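Open day at Maglaya, Noltstead

Maglaya opened its doors in August and I went along, mainly on the promise of cake. It's a show kitchen on the edge of Noltstead, and the whole point is that you're meant to see it lived in.

Getting there
The bus drops you at the bottom of the hill. The leaflet calls the walk up "gentle". The leaflet was written by somebody with a car.

The tour
Jennylyn Dagdag took us round in a party far too big for the corridor. We had a long stop at the larder door – soft-close, demonstrated 3 times – and a shorter one at the price list, where 2,259 pounds turned out to be for the worktop alone. Gadisa Sisay asked if that included the sink. It did not.

I liked the sink best, as it happens. Two basins, a mug and a bowl waiting in one and a pink plate in the other, a yellow towel over the front, and a paring knife left out on the butcher block beside a pale blue plastic one. It looked a good deal more like my house than the brochure did.
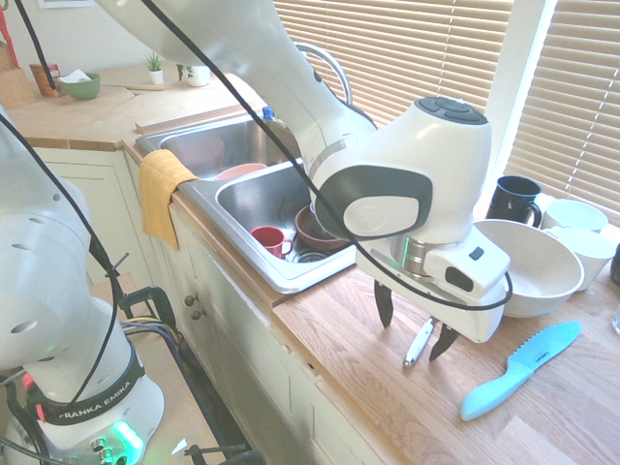
Tea and cake
Lemon drizzle, cut thin. Jomar Dalisay had two slices and wants it known that they were small. Last entry is at 3, and the cake goes well before that.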